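The **Gurico Street shooting** was the killing of Desmond Okafor, a night clerk at the Oren Guest House in the port town of Crăciun, on a Sunday in March. Two men were later charged. The case is mostly remembered for the long dispute over witness statements that followed it.

## Background

Okafor had worked at the Oren for five years. The guest house stood at the lower end of Gurico Street, close to the ferry landing, and rented rooms by the week to dock workers and traveling salesmen. In the months before the shooting, the street had seen several armed robberies, and shop owners had asked for a regular night patrol. The town council put off the request until the spring budget.

## Shooting

Shortly after 11:00 pm, two men entered the lobby and asked for a room. According to the police report, one of them drew a handgun when Okafor turned to the key rack. Three shots were fired. The men took a cash box holding $1,775 and left on foot toward the landing. Okafor was taken to the district hospital, where he was pronounced dead.

## Investigation

The first description of the suspects came from Waraporn Nakpan, a guest on the second floor, who had seen them from the stairs. Her statement was taken twice, and the two versions differed on the height of the gunman. Detectives also recovered a delivery jacket marked Fuvix from a trash bin near the landing. The courier company confirmed that it had been issued to a former driver, who was arrested in a neighboring district. The second man turned himself in a week later.

## Trial

The case was heard under docket number 3958. Defense lawyers argued that Nakpan's first statement should have been given to them before the opening hearing – the judge agreed and ordered a delay. Both men were eventually convicted of robbery and murder. An appeal on the same grounds was rejected.

## Aftermath

The Oren closed that summer and reopened under new owners, who kept the name. A night patrol now covers Gurico Street and the landing.
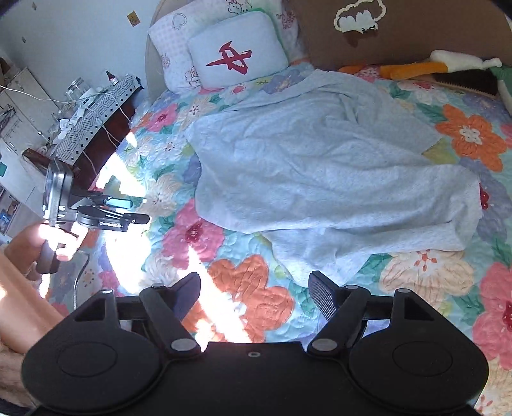 *Bed with a quilted floral bedspread and two pillows*

## See also

- Crăciun ferry landing
- Crime in Crăciun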